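# Trastlow Nights FAQ: Your Questions on Our House and Disco Parties

We get a lot of mail between parties, and we love it! Most of it asks the same handful of things, so we've put the answers on one page. If yours isn't covered, write to us through the contact form and we'll get back to you before the weekend.

## What kind of music do you play?

House, mostly, with plenty of disco early on and some garage once the floor fills up. The first hour is slower and warmer than people expect, and it's my favorite part of the night. Come early at least once and hear the room wake up -- you'll get the good spot by the left speaker too.

## Do I have to know anything about house music?

Not a thing. Half the people who wrote to us after the July party had never been to a house night before, and several of them stayed until the lights came on. If you like a piano line and a big vocal, you're going to be fine.

## Where are the parties held?

At the Malinowski Rooms in Prorley, upstairs, with the entrance on the side street. The room holds 240 people and has a sprung wood floor that is wonderful to dance on. There's an elevator next to the coat check, and the restrooms on both levels are step-free and all-gender.
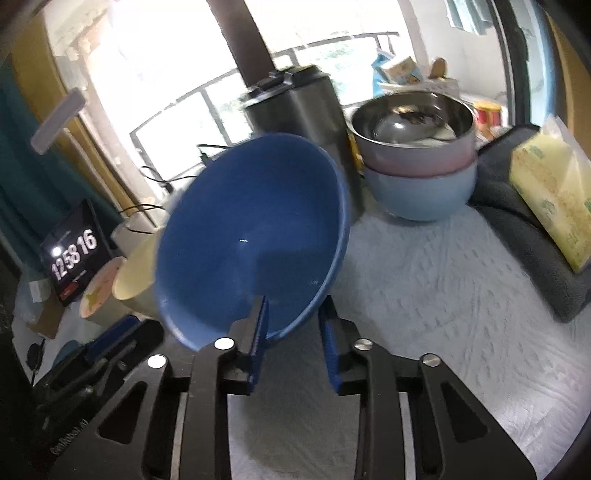
The walk from Prorley station is 12 minutes if you take the underpass. Parking is hard to come by on a Saturday, so take the train or share a ride if you can.

## Are the nights LGBTQ+ only?

Everybody who treats the room well is welcome. These nights were started by queer DJs for queer dancers and that's still who they're built around, so please come as a guest if you're coming as an ally. Bring your mom! People have, and she usually outlasts them.

## How do I get tickets?

Tickets go up on our site on the first of the month at noon. You can buy up to four at a time. We also keep a small stack at the door, cash or card, and those go fast once the line starts moving.

## Can I get a refund?

Yes, up to 2 days before the party. After that you can pass your ticket to a friend by changing the name in your account, right up until doors.

## Can I take photos or film?

Please keep your phone in your pocket on the dance floor. The balcony and the bar are fine as long as the people around you are happy with it. It makes such a difference to the mood, and regulars tell us it's one of the things they like best. 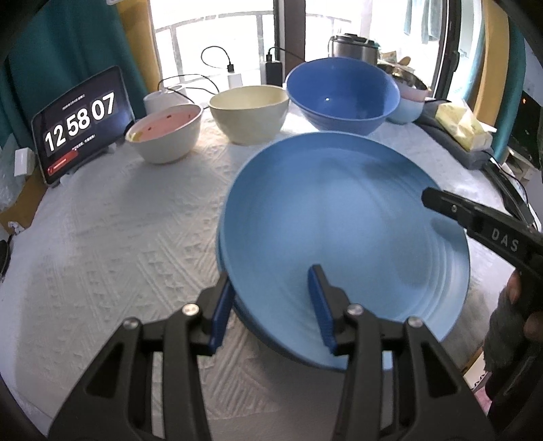 **DRESTBERG, August 2026**

## Is it true you're doing a bigger party?

It is, and we're thrilled! Our first Drestberg party is in the old tram hall, with space for 600 and a sound system we've wanted to use for years. It runs as a single all-night session with one main floor and a quieter side room for soul and slow disco.

## Will the Prorley nights carry on?

Of course. Same room, same start time, same records (plus whatever we've dug up since last month).

## Can I send you a mix?

Yes please! Send a link to something an hour or longer, and tell us a little about where you'd play it. We listen to all of them, though it can take us a few weeks to reply. Opening sets go to new DJs at every Prorley party, so warm, patient mixes are especially welcome.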